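**Trindow T2 hand-held gripper — product page**
Last edited Oct 14, 2020 by Itsuki Sakai

The Trindow T2 is a two-finger gripper which you hold in your hand. A person does the task with it, a small camera looks down over the fingers, and the recording is used later to teach a robot arm the same task. It is made by Tresosus and it is sold in parts or fully built.

We started to ship this version in June. It replaces the first Trindow, which was heavier and had a trigger that many customers found too stiff after one hour of use.

## What is in the box

- Gripper body with trigger handle
- One pair of block fingers, black
- Camera bracket (the camera is ordered separately)
- Two spare bushings and a bag of screws
- Hex key
- Printed card with the marker pattern for calibration

The kit version has the same contents, but you build the body by yourself. Please reserve an afternoon for this. The assembly guide is included as a paper booklet and it has all steps in order.

## Fingers

The standard fingers are simple rectangular blocks. They are good for boxes, bottles, cups, tools and most things which have two sides to press on. For thin objects that lie flat on a table, we recommend the Koyama wedge fingers, which have a narrow tip and a layer of soft rubber. Both types use the same mount, so changing from one to the other takes only a short time.

Maximum opening is 100 mm. The trigger travel is linear, so half of the trigger is half of the opening. We chose this because operators told us that they could learn it quickly, and because the recorded width is then easy to check against the video.

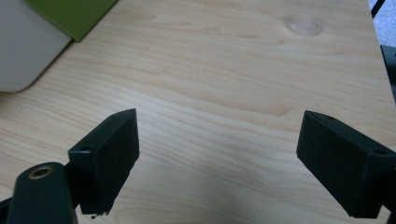
Camera position is the point where we receive the most questions. The bracket can be set at two heights, and in the lower one the fingers take a large part of the view. At a desk this is usually what you want: both blocks stay visible while they are open, with the bare wood between them, and small details such as the screw hole on top of each finger or the brass-colored bushing in the rounded arm can be made out. If your task needs more of the room in view, use the upper position. After you change the height you must calibrate again — the old values will not be correct.

## Wear and spare parts

The bushings are the parts that we ask you to inspect. In our own test room we ran one unit for 2,797 open and close cycles and the play in the arm was still inside our limit, but we tested only with light objects. With heavy tools it can be different. Put one drop of light machine oil on the pivot when the trigger begins to feel dry. Do not use grease, it collects dust.

Finger blocks can be ordered in pairs. We do not sell a single finger, as the two are matched for height before packing.

## Working with other equipment

The mount pattern is the same as on the Rutov arm adapter. You can therefore remove the fingers from the hand-held unit and put them on the robot, and the contact surfaces will be equal in recording and in operation. For other arms we can send the drawing of the pattern on request.

## Ordering

The built version ships in two weeks. The kit version is normally in stock. Schools and university labs can ask for the education price, please write from your school address and tell us the number of units.

Left-handed use is possible without changes.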